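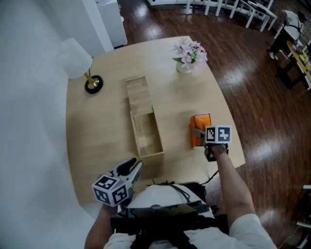
Subject: Re: [workfloor] Has anyone's place gone over to teaching the machines?

Hello all,

Catching up on a fortnight of list mail with a cup of tea, so apologies if this has been chewed over already. Someone wrote:

> We've been told that from July part of the packing room is going over
> to arms, and that a few of us will be moved across to "demonstration
> work". Management make it sound like a promotion. The union rep makes
> it sound like digging your own grave. Has anyone on here done it? Is
> it dull? Does your back hold up? And do they listen to you at all?

I have done it, and I'm still doing it! I was on the gift packing line at Hetcombe for years (boxes, lids, tissue, ribbon at Christmas) and went over to demonstrations when they brought the Terkov arms in. So, in your order.

Is it dull? Some days, yes. You stand at a table with a gripper in each hand and do a small job over and over: pick the thing up, put it in the box, lid on, take it all out, start again. My target is 200 goes a shift and my best so far is 158, so you can imagine how I feel about the target. Ours was set by somebody who had worked it out on a spreadsheet and never tried getting a lid on square with pincers for fingers. It took me a good while to stop wanting to just use my thumbs.

Backs and shoulders - mine are worse than they were on the line, though my wrists are better. It's the standing still and leaning in over the table that does it. We asked for 12 minutes off in every hour and got it in the end, after a lot of to and fro. Ask for that before you start, in writing, and ask about the height of the tables as well. Ours suit one size of person and I'm not her.

Do they listen? More than they did on the line, oddly. When you've packed a thing for years you do it without thinking, and then an engineer wants to know why you tilt it first, and you have to stop and work out why. I like that part. One of them had us all putting the lid on long side first, the way it was in the Hyvönen instructions, and we said no, you'll jam it every time. They changed it the same afternoon.

As for digging your own grave, I don't know what to tell you. There were more of us on the line than there are at the tables, that's just a fact. A couple took the money and went, and a couple went over to Suria and are on the vans. The pay for demonstrations is a bit up on packing, but it's reviewed every quarter, and I'd push hard for a proper job title and a grade to go with it. "Temporary demonstrator" is what's on my payslip and I hate it.

The thing I miss most is the talking. On the line we nattered all day. At the tables everyone's spread out and counting in their heads (I'm on 3043 goes at the current job, I keep a tally in a notebook), so it all gets saved up for dinner time.

Write to me off list if you want to see the wording we used for the breaks. Happy to send it over.

Cheers all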